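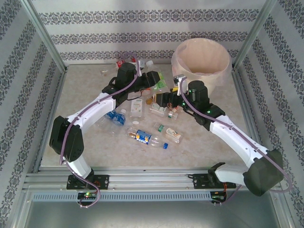 Pink bucket, back right, bottles all over the floor.

Skekard recycling bucket, bought 7 October 2022. Quick review, have to run in a minute.

Good: wide open top. You can toss bottles at it and mostly score. Pale pink, a bit see-through, so I can tell when it's getting full without going over to look. Wipes clean fast. Paid 14 dollars at Samarakoon, fine by me.

Not so good: no lid. No handle on mine either, Hashini says hers came with one?? Emailed the store, no anser yet.

Main gripe is room. Water bottles are the worst for it. Crush them first or you get 6 in there and then a pile of air.
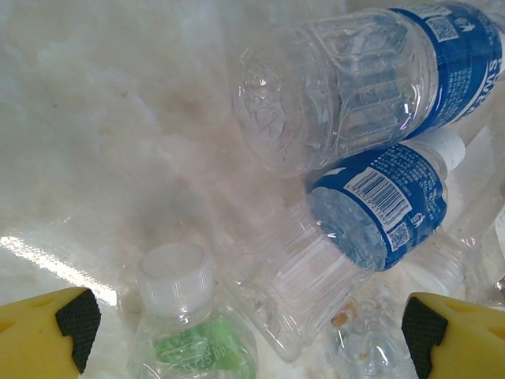 Even half squashed they spring back some, and the ribbed ones fight you. Caps back on after you flatten them, helps a lot. Small boxes and the little bottles just drop into the gaps, no problem.

Had the Skamer one before, cracked in December after 2 years. This feels thicker. Would buy agian, maybe a size up.

4 stars. Lid please.

Rezaul Wanigasekara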